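Unit 6 handout: Learning two-handed tasks from hand-held grippers

Read this before the lab. It covers the method, the Vasetti result we went through in class, and what you need for the write-up. The math for the action model is in the Unit 5 notes and isn't repeated.

## 1. The problem

In Unit 4 we collected demonstrations by teleoperation. The operator moved a leader arm and the robot copied it. That gives clean joint data, but it is slow, it ties up a robot, and people get tired. Two-handed tasks make all of this worse. Most operators need a long time before they can move two arms toward each other without bumping them.

The hand-held approach takes the robot out of the collection step. A person holds a gripper in each hand and does the task directly. Each gripper carries a wide-angle camera, so what gets recorded is close to what a robot's wrist camera would see later. The policy is trained on those recordings and then run on real arms fitted with matching fingers.

The price is that there are no joint readings. Everything about motion has to be worked out from the video and whatever other sensors are on the tool.

## 2. What gets recorded

For each hand, at every time step:

- the wrist camera image
- the pose of the gripper (position and rotation)
- the finger opening
- a time stamp

The pose comes from tracking the camera against the room. This works well as long as the camera sees enough fixed detail. Blank walls are a known trouble spot, and so is any moment when the held object fills most of the view.

Finger opening is read from the tool itself in the Tawhiri setup. In older setups it was estimated from tags on the fingers, which failed when an object covered a tag.

## 3. Relative pose between the hands

This is the main idea of the unit, so spend time on it.

Suppose each gripper is tracked on its own. Each track has some drift. For a one-handed task a small drift hardly matters, as the policy only uses motion relative to the current pose. With two hands, the errors add up. If the left track is off in one direction and the right track in the other, the recorded gap between the hands is wrong, and that gap is the thing the task depends on.

There are two ways to deal with it:

1. **Shared map.** Map the room once, then place both tracks in that map. Easy to run, but any tracking loss in either hand hurts the pair.
2. **Direct sighting.** Put a marker cube on one gripper. When the other hand's camera sees it, solve for the pose of the cube in that camera and use it to correct the gap.

The Vasetti pipeline uses both. The shared map gives a value at every step, and the sightings correct it when there are any. Marker detections are rejected if only one face is visible and that face is close to edge-on. A single flat square seen at a poor angle can be solved in two ways, and the wrong solution flips the tilt.

Note that sightings come when the hands are close together - the same part of the task where an error in the gap costs the most.

## 4. Result

The test task was a two-handed handling task with flat and soft objects. The same policy network was trained twice on the same demonstrations, and only the source of the relative pose was changed.

| Relative pose from | Trials | Successes |
|---|---|---|
| Shared map only | 80 | 13 |
| Shared map plus sightings | 80 | 61 |

A trial counted as a success only if both objects were still held at the end and neither arm had been stopped by the force limit.

Things to keep in mind when you quote these numbers:

- The two conditions were run in the same room. There is no data on a second room.
- Lighting was not varied.
- Most failures in the first row were misses in depth. The hands lined up sideways but one stopped short.
- The Nevau group used a different success rule, so their table can't be set beside this one.

## 5. Reading a wrist view

Before you run the marker solver, look through your recordings by eye. For each contact phase, write down whether the other gripper's cube is in view, how many faces can be made out, and what is between your own fingers.
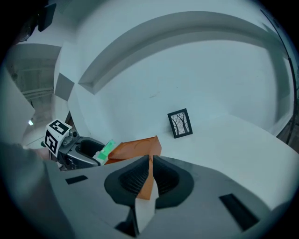
*Figure 6.3. Wrist view with an orange panel held between the near finger pads. The marker cube on the other gripper is at left, with at least two faces visible.*

Compare this with your own contact phases. The lens bends straight edges strongly toward the rim, so use the fisheye calibration file from the Flanance folder. Don't undistort the image first and then detect. Detect corners on the raw image, undistort the corner points, and then solve. Undistorting the whole image stretches the outer part, and corners found there are less sharp.

## 6. For the lab write-up

Work in groups of 2. Hand in one report per group with:

- a plot of the gap between the hands over time, shared map only and corrected, on the same axes
- the steps where a sighting was accepted, marked on that plot
- one rejected sighting, with the reason
- a short paragraph on where the two curves differ most and what the hands were doing at that point

Check the time offset between the two cameras before anything else. If it is wrong, the corrected curve will show bumps whenever the hands move fast, and these are easy to mistake for tracking errors. The offset script is in the same folder as the calibration file.

Smoothing is allowed on the plot but not on the data you feed to the solver. State the window length if you use it.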